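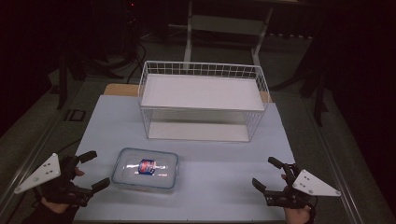

Photo: Vavis field set, household storage items. Source: authors.

Figure 1. White wire basket with a flat white board across the top, on a light blue tabletop.

3.2 Household storage and food kept past date

Survey ran in Closow and Arango, 241 households, same form in both towns. One adult per home filled out the kitchen page, then the closet page. Response was better in Arango, we think due to the shorter form cover (see 3.4). Homes with no separate pantry were kept in. Dropping them would have lost most of the older apartment blocks.

We asked where dry goods are kept, who puts them away, and when the shelf was last cleared. "Last cleared" caused trouble. Some people took it as wiped down, others as emptied. Recoded by hand, two passes. Disagreements settled by going back to teh original sheet.

Main result: open storage (baskets, wire shelves, racks) goes with less food kept past date than closed cabinets do. Holds in both towns. Weaker in Closow. Household size matters too, but does not remove the effect.

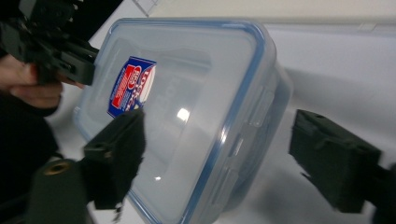
Lidded boxes were harder to place. People use them for leftovers and for dry goods both, and the form had only one line for them. We put them under "closed" if kept in a cabinet and "open" if kept on a counter. Not ideal. The Prira study, built on 600 homes, used the same split, so at least the numbers can be set side by side.

Labels: few homes wrote dates on anything. Those that did were mostly homes with 12 or more storage items, and they cleared shelves more often. Cause could run either way here. A follow-up in April asked again about labels only and the pattern was the same, though return was low and we do not lean on it.

Cost of wasted food was not asked for direclty. See Section 5 for the estimate and its limits.

Search this journal Enter keyword Go

Contact the editors | Copyright 2019 Prira Papers | Back to top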